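Snacks at the Work Table

The owner of Belel, a one-person translation business in Platgate, works at home at a table that is also where she eats most of her lunches. We talked there for over 2 hours about her days, and most of what she said came back to food. She asked that her name be left out.

She translates manuals and safety sheets, a lot of them for a pump maker called Holzer. The job on her desk that week was 3,006 lines long. "I can't do that on one meal," she said. "I get to line 101 and I start thinking about the cupboard."

She used to keep a bowl of candy next to her. She gave that up because she never noticed how much she was eating. Now she buys things that come wrapped one at a time, and she puts out a few in the morning before she starts.
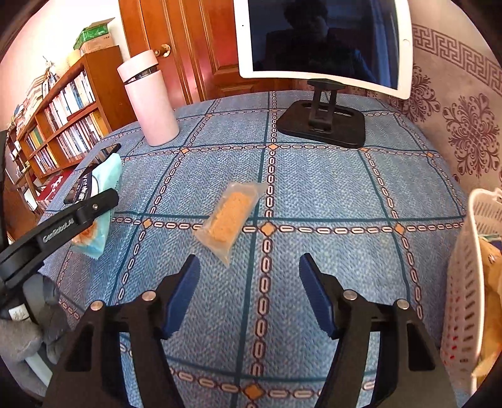
Biscuit bars are what she eats most. She buys them by the box at Flakside, a discount grocery a short bus ride away. "They're dry and they make crumbs, so I open one end and leave the rest in the plastic," she said. The clear packets let her see what she is picking up, and a tan bar shows up well enough on the blue tablecloth, even with the dark grid lines running across it. The cloth gets shaken out at the back step every evening. She has had it for years and says the pattern hides tea.

Tea is the other half of the routine. She fills the thermos after breakfast and tries to make it last until early afternoon. "If I go to the kitchen I start washing dishes," she said. "Then it's an hour." The tablet is for reading the source text, and she keeps it on a stand to save her neck.

Her taste has changed since she started working at home. She eats less chocolate and more plain, crisp things. A grocery near the station carries packaged snacks with Chinese labels, and she goes there about once a month. Coconut is the flavor she looks for first.

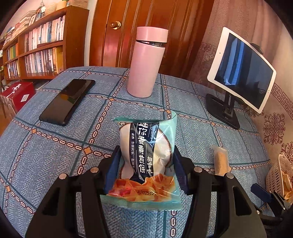 What does she do when the snacks run out before the work does?

"I stop and cook something. Eggs, usually, or noodles with whatever greens are left. If I've eaten everything I put out, then I was hungry, and another cookie won't fix it."

She does not keep a strict schedule. Some mornings she starts at six, and in October, when the Holzer catalog is due, she often works after supper too. On those nights she puts out a second round and makes a weaker pot of tea.

She had one piece of advice for people setting up a table at home, and it was to keep the food and the papers on different sides. She once sent back a signed contract with a grease spot on it. The client never mentioned it.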